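Workshop > Notes > Grippers

17 December 2021
Posted by the Brollov bench

The pads on the Kokeleo pair were changed last month and I have had a few requests for the settings, so these are my notes. The old pads had gone shiny at the tips after 435 cycles on cloth. Hard parts still held well enough. Thin stuff slid out sideways.

Clean the finger face with alcohol, let it dry, and press the new pad on from the bottom up. Van Loon supplies the strip in one width only, so trim the length and leave the edges alone. Clamp it shut overnight. I lost a pad in November by skipping that.
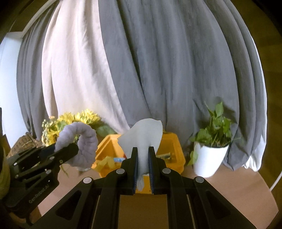 Closing gap is the setting that takes the time. I start at 2 mm and come down until a single tissue stays put when tugged by hand. With the blue textured pads the tissue should sit flat between the two faces and only spread out above the fingertips, as the white one does. If it bunches on one side the fingers are not parallel, and no amount of force will cure it. Loosen the link bolts, close the jaws on a flat gauge, and tighten again evenly. A rolled towel is a poor test, as it will hold in almost anything.

Link play next. Vano grease on the pivots, very little, wiped off the plates afterwards. I check the pivots every 199 cycles and the pads at 795, though cloth work may bring the second figure down. The spare set is still in its bag and has not been measured.

Last updated: pivot interval corrected.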